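The Haltwood Center for Household Studies invites adults living in Vilcombe and Eze to take part in a study of how families share chores, meals and free time.

**Who may apply**

Applicants must be 18 or older, live with at least one other person, and have been at their current address for a year or more. Both renters and owners are welcome. Employees of the Center and members of their households are not eligible.

**What is involved**

Participants will keep a daily diary for 10 weeks, starting in August, and attend 2 interviews at the Proltumel Building. Each interview lasts one hour. Diaries may be kept on paper or online. Evening appointments are available on request.

The first round of the study drew 1,206 completed diaries from 2,972 invited households. Persons who took part in that round may apply again.

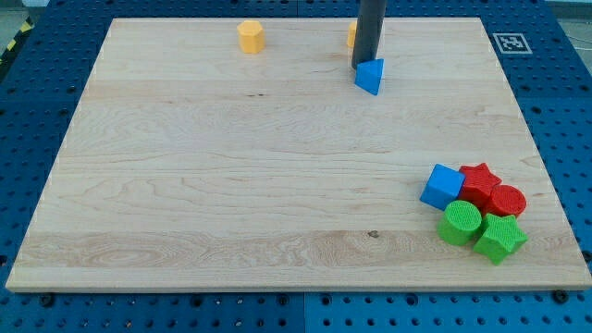 **Payment and privacy**

Participants receive a gift card after each interview and a final payment when the diary is returned. Names and addresses are stored apart from diary entries and will not appear in any report. Participants may withdraw at any time and will keep any payment already received.

Application forms are available at the front desk of the Proltumel Building and at the public libraries in Vilcombe and Eze.

Haltwood Center for Household Studies, July 2026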